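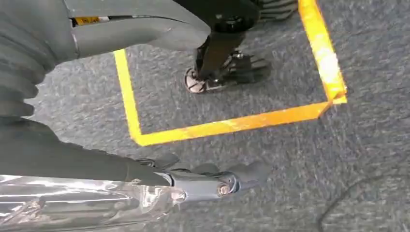

Soledad Pastor

Last updated: November

The invitation from Flindis promised "an afternoon with the future", with tea. I have been let down by the future before, mostly at railway stations, but I have never yet turned down tea, so I took the bus out to Prokthorpe and was given a lanyard.

There were 32 of us on the list. We signed a form with more pages than my mortgage, promising not to touch anything, and were led upstairs to a carpeted room where the robot would show us what it could do with its feet.

I had expected a stage. What I got was office carpet, the grey speckled sort found in every building where I have ever been asked to wait, and on it a square marked out in yellow tape. The tape was scuffed pale at one corner, and I took to it at once. Everything in the brochure had been polished until it squeaked, but that corner had plainly been rubbed and worn. A black foot stood inside the square. A grey one was outside it. I spent longer than I should admit wondering which of them was in the wrong place.

The task, our guide Paredes explained, was to stand where it was told. He said this with real pride, and I wrote it down with a smirk, and on the bus home I crossed out the smirk. I have two nephews and once had a dog. Standing where you are told is not a small thing.

Still, there is a gap between what these afternoons show and what they ask you to believe. The handout said the project, Surkotano, had logged 823 trials since the spring, and that 789 of them had been "completed". I asked what completed meant. It meant the trial had ended. I asked whether it could have ended with the robot on its back, and was told that this was a very good question, and then the biscuits came round.

I don't say this to be unkind. Everyone I spoke to was cleverer than me and most of them looked tired. My quarrel is with the leaflet. A leg with its joints showing and plastic wrap round part of it is an interesting thing to look at, and I would happily have looked at it all day. There was a cable lying on the carpet, and a bolt at the ankle that caught the light very prettily. None of it got a mention. The leaflet preferred to talk about "tomorrow's workplace", and had a drawing of a robot handing a plant to a man in a tie.

I have worked in offices for most of my life and never once been short of somebody to hand me a plant.

What I liked best was the hands. They are dark grey, thick in the finger and larger than you want them to be, and you can see the little screws at the joint. Up close a fingertip blots out half the room. I found I was watching past them, though, to a woman in glasses sitting at an open laptop with her chin on her hand. I know that pose. I have held it through budget meetings. It seemed to me the most truthful thing on offer all afternoon, and it wasn't in the programme.

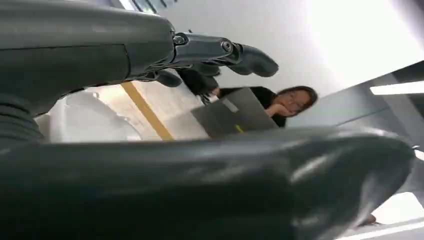
Work in progress at Prokthorpe: the hand, and the laptop beyond it.

For that is how the thing gets built, as far as I could make out. A person sits, and looks, and types, and looks again. I would pay good money for an open day which said so -- one where we were all given a chair and a spare laptop, and left to find out how slow it is. Half of us would be gone by three o'clock. The other half might come away knowing something.

Instead we had questions and answers. A man behind me wanted to know when it would do the ironing. Paredes said these things were hard to predict, and the man said he had 192 shirts. I believed him.

I would go again, if they asked me. I'd like to see whether anyone has replaced the tape -- I rather hope they haven't -- and I never did get a proper answer about the robot on its back. The tea, for the record, was lukewarm and came out of a machine.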